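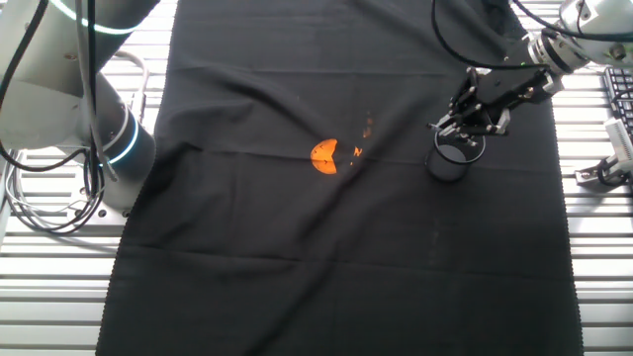 About Flellside

Flellside is a small robotics workshop in Bramel, and most people who know us know us because they have been round for a visit. We do build and set up robot cells for a living, and we'll come to that, but if you ask in the town what goes on in the old Ó Dubhghaill joinery the answer you'll usually get is "oh, that's where you can go and see the arms", and we are very happy with that as a description.

The firm was started by Damián Palacios and Shamim Gilani, who had shared an office for years at a packaging machinery company and had spent a good part of that time grumbling to each other over lunch. Their complaint was always much the same. Customers were shown a film, then a brochure, then a price, and the first time the people on the shop floor saw the machine was the morning it came off the lorry. Damián had once driven a very long way to stand next to a supervisor who wouldn't go within six feet of the thing he had just been put in charge of, and he came home saying there had to be a kinder way to go about it. Shamim said that if he was serious they had better find a building.

The building they found had been a joinery until the Ó Dubhghaill family retired from it, and it still smells faintly of sawdust when the heating comes on. It has good north light, a wide door and a floor that will take nearly any weight you put on it. It also has a staircase in a very silly place, which we have painted yellow and learned to live with.

What we do

Our customers are mostly small manufacturers, along with a couple of colleges and one seed merchant. They come to us with a job that somebody is doing by hand all day long, such as lifting parts out of a tray or turning things the right way up, and they'd like to know whether an arm could take on some of it. Sometimes it could and sometimes it really couldn't, and we try to say so early, while it's still cheap to hear.

Much of this gets worked out on Plitach, our name for the demonstration bench and the set of exercises that goes with it. (It was a word in one of Shamim's children's made-up games, and it stuck before anybody thought of something more sensible.) Plitach has a silver slatted metal top with a black cloth laid over the middle, and two grey arms that can both get at the cloth. One of them carries a black gripper. The things we handle on it are as plain as we can find: a dark round container, a flat piece of something orange, odds and ends from a kitchen drawer or a customer's own pocket. We ask people to bring something from work if they can, and we've had hinges, bread tins and a very handsome brass tap.

There are a good many cables. We'd like to say they are tidier on weekdays, but they aren't, and the bench is the one we work on, so you see it as it is on the day.

Our open days

We hold an open day every March and another in the autumn, and in between we take visits by arrangement from schools, firms and anyone else who asks nicely. The most recent open day was on November 6, 2025, and we had 322 people through the door, which for a building of this size meant a queue as far as the bus stop and an urgent trip out for more milk. Thank you to everyone who waited, and particularly to the bakery next door, who let people stand under their awning and sold a great many cheese scones as a result!

The day runs to a loose sort of plan. We take people round in groups of up to 23, starting at the drawing tables, where Shamim goes through how a job gets from a scribble to a cell. After that it's on to the bench, which is of course what everyone has come for. Damián gives the demonstrations himself whenever he can. He likes to begin with something very slow and very ordinary, picking at a small object or coming down over the top of a cup, and he talks the whole way through about what the arm has been told and what it hasn't. He is particularly fond of asking the group where they think the fingers should go. Children tend to be rather better at this than engineers, and he enjoys pointing that out.

Not every attempt comes off. Things get nudged, or missed, or dropped an inch to the left, and then we stop, talk over what happened and have another go. We used to rehearse until everything ran perfectly and found that people clapped politely and went home. Now that they see us scratch our heads a bit, they stay and argue about it, and a fair few of our best ideas for customers have come out of those arguments. The business of laying a cloth on the bench was suggested by a retired dressmaker on her second visit, who thought the slats were too busy to look at and told us so quite firmly.

After the bench there is tea, and there's always someone from the workshop at the long table for anyone who'd sooner ask their questions quietly. The one that comes up most is about jobs. We don't brush it off. We can tell you what has happened at the places we've worked with, where people moved to and what they thought of it, and we'll say where it went less well too.

The people here

There were two of us at the start and there are 27 now, counting the apprentices, and we do count the apprentices. Several of them first came through the door on a school visit. They look after much of the bench these days, and they're encouraged to change it about, so if you came a year or two ago you'll find it looks quite different.

We are still owned by Damián and Shamim, with a share set aside for staff after three years. We have no plans for a second site, though we are asked now and again, and the roof on this one has first call on any spare money.

Coming to see us

School and college visits are free and last a morning. Firms are welcome for a half day at the bench with their own parts, and we'd ask you to bring along at least one person who does the job at present as well as whoever signs for it. The ground floor is step-free throughout. Closed shoes, please, and long hair tied back near the bench. The front door sticks in wet weather, so do give it a proper shove.

Recent from the workshop
Notes from the autumn open day
What to bring to a half day at the bench
Apprenticeships: how to apply
The yellow staircase, a short history
March open day: register your interest

Contact us | Visits | Privacy | © Flellside, The Old Joinery, Bramel | Back to top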